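Workshop notebook, Jotcombe
October, entry begun 4 in the afternoon
Kept by the finishing bench

Back at the wood oil trials again, and I do apologize to whoever has to read my handwriting after me, because this one is going to run on a bit. I wanted to get down where we stand with the floor finish before I forget which jar was which (again!). The short of it is that I'm coming around to the thinner mix, and I never thought I would write that in this book.
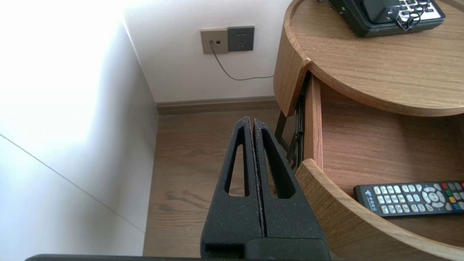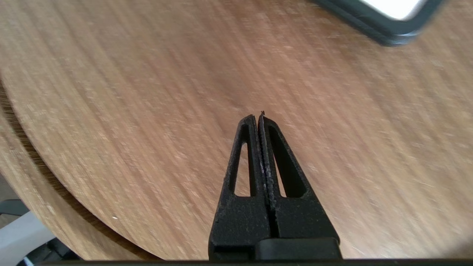
So, the mixes. Gazi is the heavy one, the one that smells like an old saddle, and Ziro is the thin one that runs off the brush if you so much as look away. I put both on offcuts from the Skarkgate boards, sanded to the same grit, and let them sit on the rack by the window with a strip of paper between them. I used 20 milliliters on each offcut and wiped off what was left after the kettle had boiled and the tea had been drunk, which I realize isn't a proper unit of time, but it's the one I have always used and it has served me well enough.

The Gazi board looked wonderful at first, I have to say. Deep and warm, with all the figure jumping out at you. Next morning it was still tacky, and by the evening it had picked up a coat of sanding dust that I couldn't brush away. I rubbed it back with a gray pad and it came up fine, only a bit patchy along one side where I must have leaned too hard. The Ziro board looked like nothing much at all after the first coat. Pale, a bit thirsty, rather disappointing. But it was dry to the touch overnight, and by the third coat it had a soft kind of glow that I liked better and better every time I walked past it.

Weights, for those who care about such things (I know at least one of you does). The Gazi offcut was 445 grams bare. The Ziro one was smaller, 269 grams bare, so please don't go comparing the two straight across as I did for most of a morning. I'll weigh them both again once they've had a good long while to cure, and write it in the margin next to this.

Water test: a wet glass left standing on each one over lunch. Gazi showed a faint ring that faded by the time I locked up. Ziro showed a ring too, lighter, but it was still there when I came in the next day. One more coat might see to that, or it might not, and I'd like to try it before anybody makes up their mind.

A note on rags, while I have the pen in my hand. Please lay them flat on the rail outside and don't ball them up in the bin. I found two in there this week and I did not enjoy the feeling. The metal can with the lid is for rags that have already dried out flat.

Still to do: fourth coat on the Ziro board, a fresh Gazi board wiped sooner, and a scuff test on both with the old work boots. I also want to see them under the evening lamp, as the window light flatters everything. New brushes are on order, and the wide one is mine.

Jotcombe Workshop | Notebook pages may be copied for shop use | Back to top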